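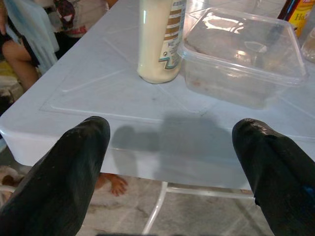 *White table, Thursday, with the bottle and the lidded container.*

Up at 7. Gray out, cold in the kitchen, no wind. I had oatmeal standing up and then went through the list I wrote last night, which had the fridge at the top, the clothes second, and the drawer of cables last. I did not get to the cables.

The fridge has been bothering me since I moved into the Karras Street place. It came with the apartment and the landlord said I could keep it or haul it off, my choice. A new one that would fit the same spot is 989 at the store in Ullow, before delivery, and they wanted extra for taking the old one down the stairs. I am not spending that in December. So the plan is to clean it, run it for a week, and see if I can live with it.

I cleared out what little food I had and put the milk and eggs in the cooler with an ice pack. The half onion went in the trash. I wiped down the white table too, but not very well. It still has smudges on it. The raised panel in the top has an edge all the way around that holds crumbs, and I will have to go at it with an old toothbrush some other day.

Took the 158 to the hardware store a little after nine. I wanted a stiff brush, baking soda, and a tub of Stondora paste, the kind my last landlord used on everything. They had the paste but only in the large size. Bought it anyway. Also got light bulbs for the hall and a bag of the ginger cookies from the Mumia bakery next door, and ate two of those on the bus home.

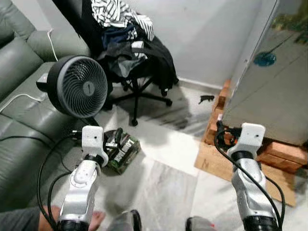

The clothes were next, and I told myself I would only do them while the kettle boiled. That was a mistake. I had been using the office chair as a closet for most of the month, and by this morning there was no seat left to sit on. The black-and-white striped shirt was on top, then something navy, then a lot of black that had slid down the right side. The black things all look the same from a distance and I had no idea which ones were clean, so I made a rule that anything I had to smell twice went in the laundry. The striped shirt passed. I hung it on the bathroom door and it is still there.

I also need to find a home for the fan. It has no business out in December, and it can't stay on the sofa. The closet shelf is full of boxes. Under the bed might work if I lay it flat, but I haven't measured. The sofa has white cords over it as well, one along the back and one across the seat, and I keep meaning to get some clips and run them along the wall. I wrote clips on the list for next time. I was in the hardware store this morning and didn't think of it.

Did two loads in the machine downstairs. The dryer takes quarters and I was one short, so the second load is on the rack in the bedroom.

Back to the fridge after lunch. Lunch was soup. I had thought the fridge would take an hour, and it took most of the afternoon. The shelves are wire and the crud collects where the thin rails meet at the ends. Baking soda and hot water got most of it off. The paste was better for the door shelves. I did the ridges on the inside wall with a rag over the handle of a spoon, one at a time, and that part I never want to do again.

The top is not much better than it was. There are scuffs that are in the finish and won't come out, plus stains along the edges that I scrubbed until my wrist hurt.

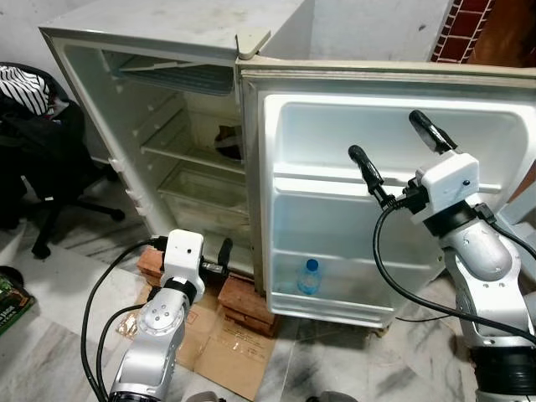 I thought about painting the top and decided against it. It would look worse in a year. A tray with a cloth under it will hide most of the marks, and I need somewhere to put the toaster anyway.

The patch on the rear wall inside is what I am least sure of. I went over it more than once, and I can't tell if it is a stain or something wearing through from behind. It doesn't smell. I will look at it again in daylight. The crisper drawer is cloudy and I think that is just how old plastic goes. It will hold carrots.

The bricks stay for now. They put the bottom of the fridge high enough that I can get the broom under the front, and I like not having to bend so far for the drawer. I did push on one side to check, and it didn't rock. The cardboard underneath should be replaced. It has creases in it that catch the broom, and there was a piece of crumpled wrapper near the left edge that I kept stepping around.

I left the bottle with the blue cap in the door shelf. There's only a little in it, and I'll use it on the plant.
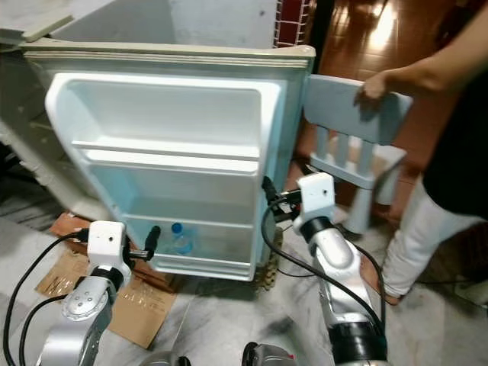

Is it worth keeping an old fridge at all? For one person who buys milk, eggs, and greens every few days, I think it is, as long as it stays cold and the door seals.

I checked the seal the way my mother used to, with a dollar bill shut in the door. It held at the top and the middle and pulled out too easily near the bottom corner. I wiped the gasket down with warm water and tried again - a bit better. I'll try once more tomorrow before I decide anything. A new gasket can be ordered, if I can find the model number, but the sticker I found is rubbed down to nothing.

Plugged it in at 5 and set the dial in the middle. It hums, then stops, then clicks, then hums. The milk can stay in the cooler tonight.

Spent on the trip: brush, paste, baking soda, bulbs, cookies, bus both ways. I'll put it in the budget tomorrow, I can't find the receipt. It is probably in the pocket of something I washed.

Dinner was eggs on toast. My hands smell like the paste. Tomorrow: quarters, clips, cardboard, cables.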